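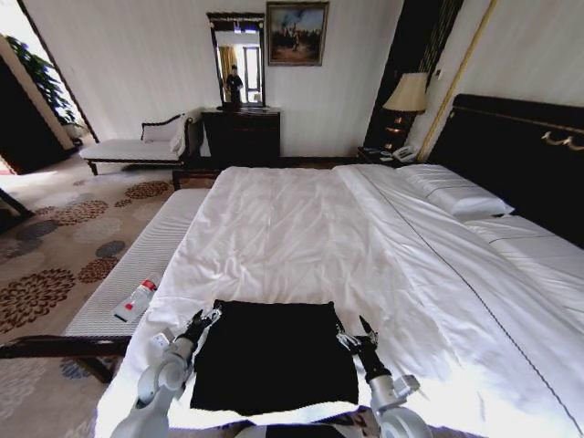
Oct 26, 2017

Black cotton, rub and wash, second go.

Still not buying the Liltach claim. Their sheet says the black "holds through repeated home laundering" and leaves it there. Repeated how many times, in what water, with what soap? Went back through the binder and the March sheet says the same thing in a different font.

Cut seven swatches from bolt 596, all from the same end, overlocked the edges so they wouldn't fray and muddy the result. Four went through with the Osberg liquid, the rest with plain soap flakes. Warm wash, line dried in the back hall, out of the sun. Stopped at 12 washes and let them sit overnight before looking.

Dry rub first. White cloth came away clean on all of them, or clean enough that I'd be arguing with myself. Wet rub is another story. Every Osberg swatch left a grey smear, and one of the soap ones did too, so I can't pin it on the liquid. The colour itself has drifted a bit brown under the window and looks fine under the tubes. I don't trust either light. We need the daylight lamp back from the other bench.

Also the seams. Dye has gone patchy along the overlocking, darker on the thread side. Could be crocking, could be that the Trekel thread is bleeding into the cloth and we've been blaming the fabric all along. Should have washed a length of thread alone. Didn't. 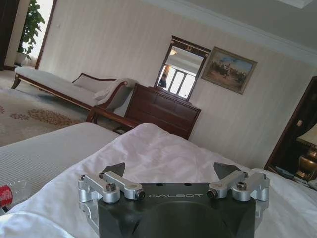
Galbot, from behind and above.

Tried the vinegar soak because people keep telling me it "sets" black. On a reactive dye I can't see why it would, and it didn't. The soaked offcut smeared the same as its neighbour. Smelled worse. I'll leave one more in for longer so I can say I did it properly, then I'd like to stop hearing about vinegar.

Byun fixative: the small bottle is past its date, so whatever it did or didn't do goes in the book in pencil. Less smear on the wet rub, but the cloth felt boardy afterward and I wouldn't want it against skin. Ordered fresh. Not hopeful.

Shrinkage not measured. Forgot to mark the swatches before the first wash. Marked the spare ones now.

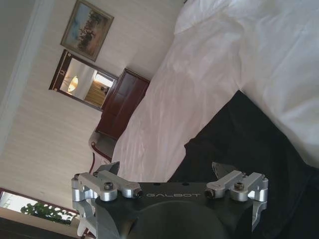
Pencilled in the margin since: the wet rubs were pressed by hand and you lean harder when you expect a smear, so do them again under the weight or leave them out.

Fair. Redoing them under the weight. Fresh white cloth each time, same side up. Thread on its own in a jar, overnight, tap water. Check whether the hot tap was on properly for the first few washes — the log has a gap there and I don't remember.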